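Plivcombe Oral History Project
Second progress report to the Starton Fund
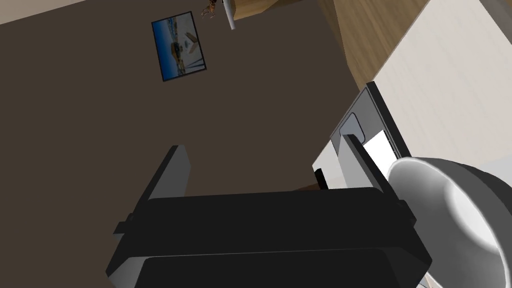
Your guidelines ask us to begin with progress against the work plan, so I will, though the work plan and I have not been on close terms since March. It was written when we believed Plivcombe's retired ferry workers would be hard to find and easy to record. They were easy to find. They all eat at the same diner in Orkport, and they have been waiting years for somebody to ask.

Interviews

We promised you 34 recorded interviews by the end of the grant and have finished every one of them. The average was supposed to be an hour. The longest took three sittings and covers the ferry strike, the speaker's first marriage, the correct way to tie up in a crosswind, and a long dispute over a borrowed outboard motor. We have kept all of it. Ghazal Esfahani, our lead interviewer, argued that the outboard motor explains more about the strike than the union minutes do, and after listening twice I agree with her.

Two people withdrew. One changed her mind after hearing her own voice played back, and we erased the recording as she asked. The other objected to being on the same website as his brother-in-law. We are still talking to him. The brother-in-law has offered to stay on the site regardless.

The consent form has been rewritten. The old one ran to 8 pages and used the word "heretofore." The new one fits on both sides of a sheet and has a box for people who want their names left off. So far the box has been checked mostly by people whose voices everyone in Plivcombe would recognize in the dark.

Transcription

We are behind. The plan assumed that software would do a first draft and a person would tidy it up. The software is confident and has never been on a boat. It gave us "the bilge pump" as "the village pope" through an entire interview, so that the village pope was repeatedly kicked, drained, and at one point replaced with a secondhand one from Mandagi. Sutrisno Chin now types the older speakers from scratch and uses the software only for people under sixty. This is slower, and his results can be read.

Twenty-one transcripts are finished and checked by the speaker. Nine are typed and waiting for checking. The remaining four have not been started, and two of those are partly in Portuguese, which we did not budget for and should have. Corentin Langlois has found a translator in Orkport who will do both for a flat fee. The money can come out of the travel line, where we have underspent thanks to the diner.

Photographs and papers

This was meant to be the small part of the project. We asked each speaker to bring "a few items" for scanning and received over 3000 pages and prints, many of them in cookie tins. One family brought a complete run of timetables, including the one from the year the printer left out Thursdays. Another brought a tide table with a marriage proposal penciled in the margin, which we have scanned at high resolution and will not be putting online until both parties agree on who wrote it.

Kamarul Nugroho has scanned and labeled 369 items. We chose these with the speakers, and they are the ones that tie directly to something said on a recording. We would like your agreement to call that the finished set. The rest would be listed by box, with a line or two on what each box holds, and returned to the families by spring. I know the proposal used the phrase "comprehensive digitization." I wrote it, late at night, and I take it back.

The listening days

Two of the three listening days have been held. The first, at the Plivcombe library, drew a full room and a correction from the floor every few minutes. We had planned for silence during the clips and comments afterward. By the second day we had given up on this and put a second recorder on the table, and some of the best material in the collection is people disagreeing with the collection.

The ferry company's old dispatcher came to both and brought his logbook to the second. He settled the question of which winter the landing froze, to the visible annoyance of everyone who had been telling it the other way.

The third listening day is to be held in Mandagi, in the school gym. The school has asked whether the stories will be suitable for children. We are making a selection.

Money

A full statement is attached. Spending is within budget overall, with transcription over and travel under. Equipment came in exactly on the line, something I have never managed before and do not expect to manage again. Refreshments were higher than planned at both listening days. We bought pie for the number of people who said they were coming.

Requests

We are asking for three things: approval to move the unspent travel money to translation, your agreement on the smaller scanned set, and a two-month extension on the transcripts only. The website can open on time with the audio and the finished transcripts, and the others can be added as they are checked.

If your office needs a decision from our side on anything before then, please call in the morning. The afternoons are loud.

Olaia Soler
Project Director
November 10, 2019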